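Fading prints on old race shirts - what do you do?

skulbridge_jogger
Posted 27th July
I've run the Trenham 18 every year since I moved here and I love the shirts as much as the race! But the older ones are cracking badly across the lettering. How is everyone washing theirs? I have a drawer full and I'd hate to lose them.

marlowe60
Inside out, cold water, hang to dry. The dryer is what kills a print. I have a shirt from a December fun run that still looks great after years of this.

usow_hills
Agree on cold, disagree on the dryer. Mine go in on low every week and they're fine. I think it's vinegar and fabric softener that people should be worried about - softener leaves a film and the ink starts to peel.

marlowe60
Low heat is still heat! Try one shirt each way for a season and report back.

usow_hills
Challenge accepted, ha. I have two from the same year, so it'll be a fair fight.

pennyruns
Can I put in a word for quilts? My aunt made me one from the shirts I'd stopped wearing and it's the best thing I own. Iron-on backing on every piece first, or the knit stretches all over the place.

skulbridge_jogger
Oh, I love that idea, but I'm not ready to cut them up yet!

Aled Gwilliam
Storage matters too, and I think folding does as much harm as washing. A sharp crease through thick ink will turn into a crack sooner or later, so I roll mine with the print on the outside - four to a shoebox, and I can find the one I want in seconds. If you have to fold, keep the crease off the lettering, unlike this heather-gray one, where the fold goes over the big black letters and all you can really read is an E and part of a C. Rolling takes roughly a minute a shirt and I'm a total convert! 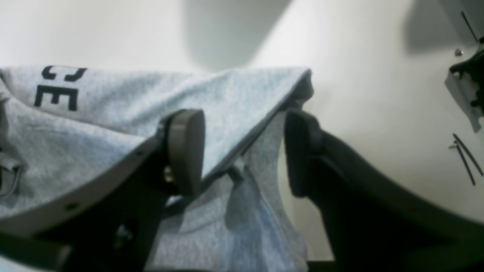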